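Dallard Opens Bedroom Linen Workshops to New Tenants

Last updated: January

Print | E-mail
Shares: 35 | Comments: 2

Dallard, the housing and home skills association, today announced the launch of Roleo, a free program of bedroom care workshops for people moving into their first home. The program begins with 63 places, shared among seven neighborhood groups.

Each session lasts just over two hours and takes place in a furnished bedroom. Participants learn to make a bed, fold blankets and covers, and store linen in a small space.

"Many of our new tenants have never had a room of their own to look after," said Hülya Akyol, director of Dallard. "They asked us for practical help – and for time to practice."

Bedding for the workshops is supplied by Nilico, which will also provide a starter set to every household that completes the program. 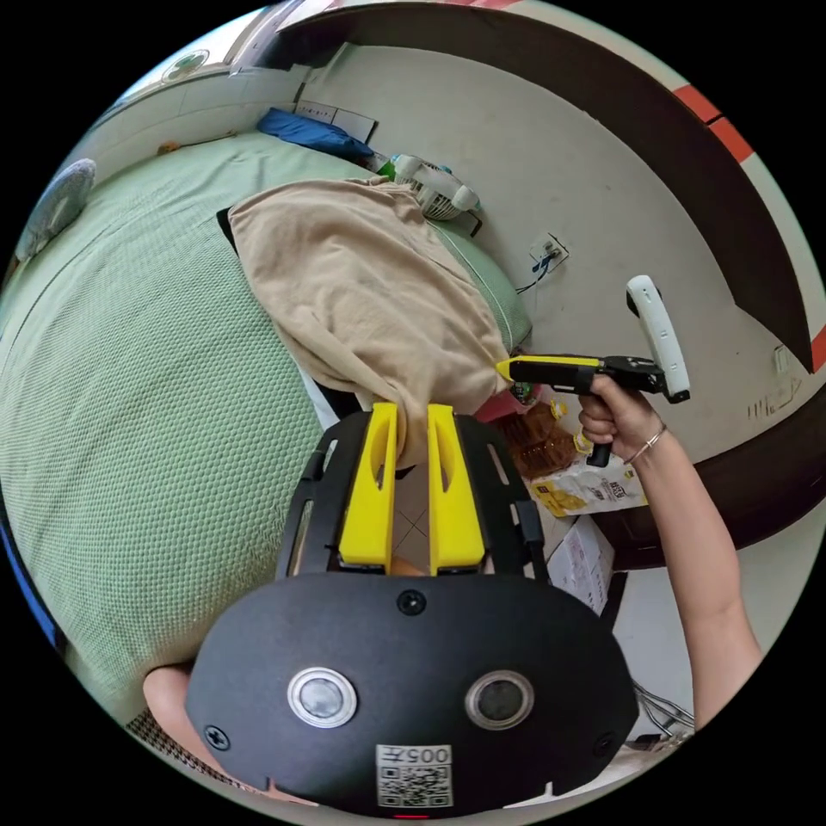
A beige cloth is handled over a bed with a mint-green waffle-weave bedspread.

"A well-kept bed makes a new place feel settled," said Annick Renaud, who leads the Roleo sessions. Registration is open to all Dallard tenants through their local housing office.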